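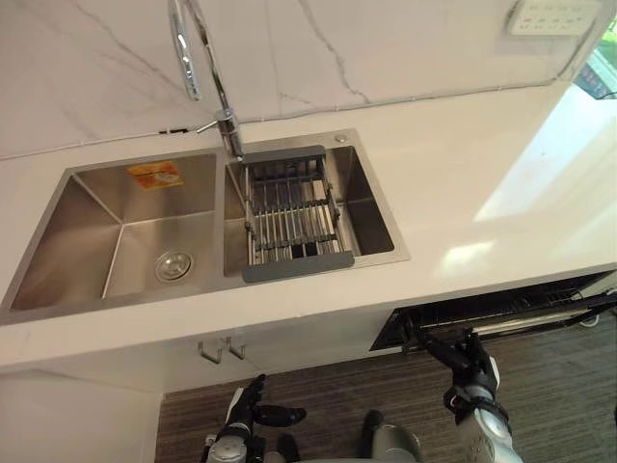
Moving house by four miles, and other expeditions

We have moved from Grendden to Brestside. On a map this is the width of my thumb. In practice it took three months, two solicitors and a van driver called Duván Huamán, who looked at my bookshelves and asked, quite gently, whether I had read all of them.

I had not. I paid him to carry them up a flight of stairs anyway.

The boxes were the first mistake. I bought 60 from a place on the ring road, thinking I would send half of them back, and by Thursday evening I was putting saucepans in a suitcase. I labelled everything for the first two days. KITCHEN, BAKING. KITCHEN, GLASSES, THIS WAY UP. Then the labels got shorter, and the last dozen boxes just say STUFF in increasingly large capitals. One says MORE. I have opened MORE and it contains a bicycle pump, a fondue set and the instruction booklet for a television we gave away in the last house but one.

My brother-in-law Gwilym Nicholas came over to help and brought a tape measure, which he used constantly. He measured the sofa. He measured the door. He went back and measured the sofa again in case it had reconsidered. The sofa came to 143 pounds to have taken apart and put back together by a man with a very small saw, and it now has a faint list to the left — I sit on that end, so perhaps it was me all along.
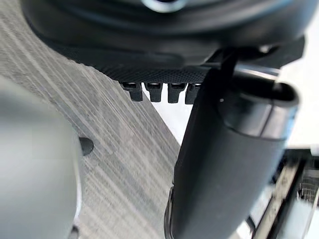 Should you pay for the removal firm to do the packing?

Pay for it if you can bear the cost and the thought of a stranger finding your drawer of old chargers. We were quoted 589 pounds and I laughed down the phone. I would now hand over that money in the street.

Then there is the post. I set up the redirection in good time and felt very grown up, and the only thing it has brought me so far is a catalogue for conservatory blinds. The previous people here, meanwhile, get something every day. They are much in demand with opticians. I have a pile for them on the stairs and nowhere to send it, and I'm starting to feel I know them. One of them is overdue an eye test.

The electricity was its own adventure. I rang to give a meter reading on Friday, as instructed, and read out 3127 in my best telephone voice. The woman asked me to check. I went back out to the cupboard with a torch, came back, and read out 3127 again. She said that was the gas. We agreed to start over. 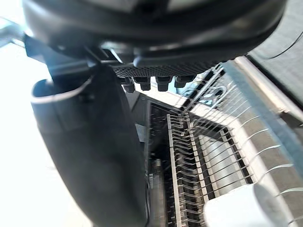 I did get there in the end, with both meters, and she wished me luck in the new house in a tone I have thought about since.

What I hadn't expected was missing the old place so quickly. Not the damp, or the man opposite with the leaf blower. Mostly I miss knowing which stair creaks. I came down for a glass of water at two in the morning last week and trod on every noisy board in the building, one after another, like somebody playing the xylophone in boots.

The new street is friendly, though. The neighbour on the right has told us which day the bins go and which day they say the bins go. The bakery on the corner does a decent cheese scone. And I can still get to my old dentist on the number nine bus, so the great escape has its limits.

There are eleven STUFFs left to open. I am looking for the tin opener, and I have been eating a lot of toast.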